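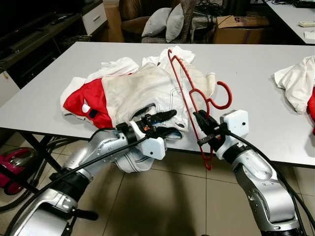 **1/** Two-arm hanger build, 10/16/18. Both arms are on their stands in the living room in Budisville. Working on the clothes-on-hanger routine. Notes follow, mostly for my own use.

**2/** Grippers are the Kollier two-finger type, black textured pads. Pads are good on cotton. On a hard plastic hanger they let it rotate about the grip point if the hook catches anything.

**3/** Grip position matters more than grip force. Near the middle loop the hanger stays put through a full wrist turn. Out on the long bar it swings.

**4/** Closing speed is down to 70 percent on the right arm. Left arm is still at full speed. Will match them after the next firmware load.

**5/** Cable routing is unchanged since June. Each gripper cable runs outside the casing and back along the arm. Wrist travel is limited in software so the loop never pulls tight. I would like 6 inches more slack on the left. 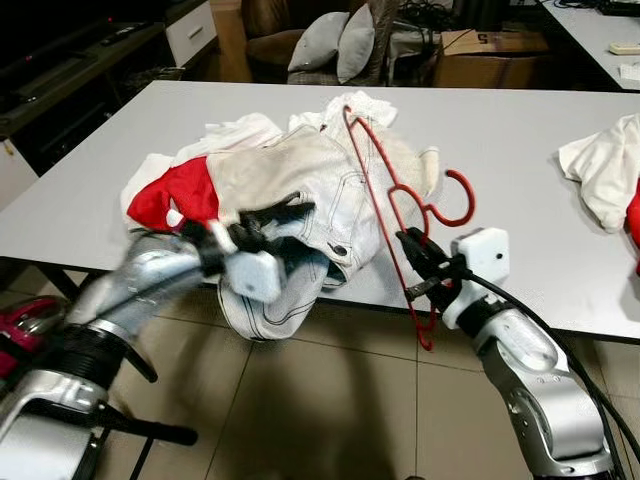 **6/** Jeans are the hard case. Heavy, stiff at the seams, and a leg over the table edge drags the rest of the pile with it. The planner treats the pile as one object until something lifts clear.

**7/** Current order: right arm takes the hanger and holds, left arm looks for a waistband. Timeout on the search is 600 frames. After that it lets go, backs off and picks a new point.

**8/** Red fabric next to white segments fine. White on white does not. Lowering exposure helped a little. Next attempt is depth edges only, using the Agbenyega filter settings.

**9/** Controller log for one session is around 700 MB. Moving logs to the Hultbridge drive tonight and cutting joint data to every other sample.

**10/** Still to do: left cable, matching speeds, a softer pad for the right gripper. Parts list goes up when the pads are in.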